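4.2 Battery drain on the two handsets

I ran the Weton and the Aoki side by side for 217 hours, both with the screen at 200 nits and the same SIM plan. The Weton held up better, and I was pretty surprised (its battery is the smaller one!).

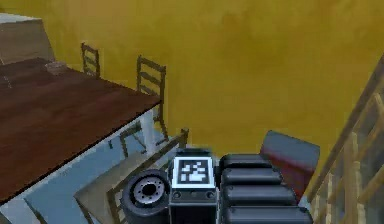
One reviewer of our draft asked whether the Aoki had simply been updating its apps overnight. Fair point, so I switched updates off on both and ran the whole thing 3 more times. Same order every time, though the gap shrank a bit.

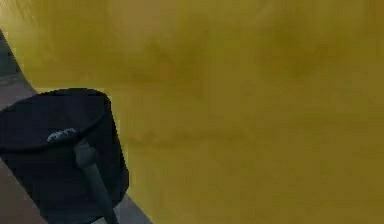
The standby numbers are messier, and I'd lean on them less. Both phones kept waking up to look for a signal.

Figure 3. A blurred mustard-yellow surface, with a black rounded housing at lower left.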